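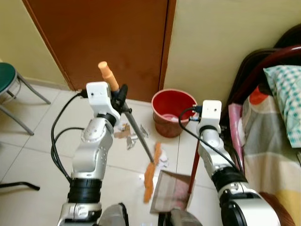

Figure 1. Two-arm sweeping task during the open day: broom in the left gripper, dustpan in the right.

Tue 19 September
Johannes Modise

4.2 The Parkton open day

The sweeping task was shown to visitors at the Parkton site in a small furnished bedroom. Visitors came in groups of up to 36 and followed the work from the corridor on a monitor. Each group saw the task run twice, with a short break for questions in between. The operator stood in the next room and did not speak to visitors during a run.

We chose sweeping for the visit because most people have done it and have an opinion on how it should look. Torn paper was used as litter. It shows up well on pale tiles, and it does not roll away like dried beans, which we had tried at the Imine site in April. The two tools need different handling. The pan has to stay flat on the floor while the broom moves toward it, so the right arm holds a nearly fixed pose and the left arm does most of the travel – the reverse of what several visitors expected.
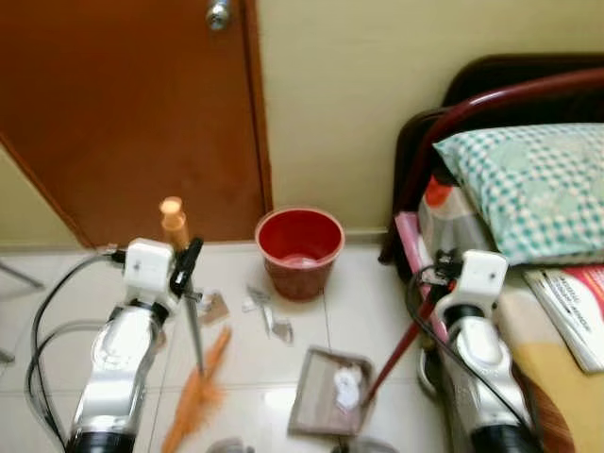

As Beatrice Kirui put it in the question period, a person sweeping at home turns the pan to meet the dirt, and a robot that keeps the pan still will always have to reach farther with the broom. She asked whether the arms could share that work.

We think the point is a fair one. The controller used at Parkton lets the pan be moved between strokes but not during them. This limit was set at Clutulero, where early tests with both arms moving at once lifted the lip of the pan off the floor. Four visitors raised some form of the same question, and two asked about speed. We had planned to spend most of the question time on safety, and it hardly came up.

Written comments were collected at the door and typed up the same evening. Remarks about the building or the parking were set aside – the rest are discussed in Section 4.3 together with the comments from the Moen visit.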